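The rental agreement for the hall at Setesthorpe ran to 30 pages, and Milagros Yap had read all of them. Clause 11 required that every item brought onto the premises for a function be removed by the hirer before the keys were returned. Clause 12 defined "item." It included confetti.

She made an inventory on squared paper, with one column for things that had come in and another for things that had gone out. The first column was complete by noon. It listed the folding tables, the urn, the cloths, the extension leads and the paper cups, of which 432 had been ordered from Zerkavetti in a single carton. The cups were teal on the outside and silver on the inside. Her brother-in-law had wanted white.

"White shows tea," she had told him on the phone.

"It's a cup. It's supposed to show tea."

The function was a wake for her uncle Mok, who had repaired weighing scales for most of his life and distrusted any figure he had not taken himself. The guests drank tea and some of them drank other things. A cousin from Kudalley gave a speech about a butcher's scale that had been out by the weight of a pencil. It was a long speech, and Milagros used the time to check the level in the urn.

Ashraf Benmoussa stayed behind to help. He had been her uncle's apprentice and had kept the man's habit of wiping each surface twice, once along the grain and once across it. He folded the tables. She took the cups.

Her method was simple. Used cups were emptied into the sink, stacked in sleeves and laid in the carton on their sides. Unused cups went in upright. She wrote the totals on the carton flap in pencil and added them.

"One short," she said.

Ashraf put down the table he was holding. "Of the order or of the delivery?"

"I counted the delivery."

He nodded. He did not suggest that she might have miscounted, and she noted this in his favor. They looked under the stage, behind the radiator covers and in the piano, where they found a glove and a program for a concert held in March. They looked in the bin in the yard. Ashraf opened the fuse cupboard, read the meter aloud for no clear reason - 1544 - and closed it again.

At the back of the hall was a trestle with her uncle's things on it, set out for people to look at. There was a brass weight, a loupe, two screwdrivers and the ledger in which he had entered every scale he ever adjusted. The last entry was number 796. Milagros had packed the ledger first, in a box of its own, with towels around it.

"Did you look in there?" Ashraf said.

"It's a ledger box."

"It has towels in it."

She cut the tape and lifted out the towels one at a time. Then she uncapped her pen and filled in the second column.
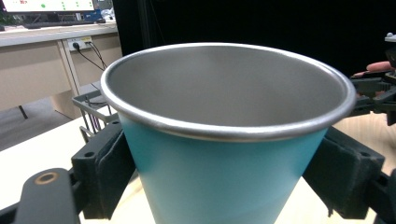 Ashraf locked the side door, tried the handle and tried it again. The keys went back through the slot at ten past six, and Milagros initialed the form on the roof of the car.

"He'd have weighed the carton," Ashraf said. "Full, then empty. He'd have known in a minute."

"He'd have needed a scale."

"There's one in my trunk."

She looked at the carton on the back seat, then at the form in her hand, which had a blank line at the bottom for remarks. She wrote "None" on it and got in.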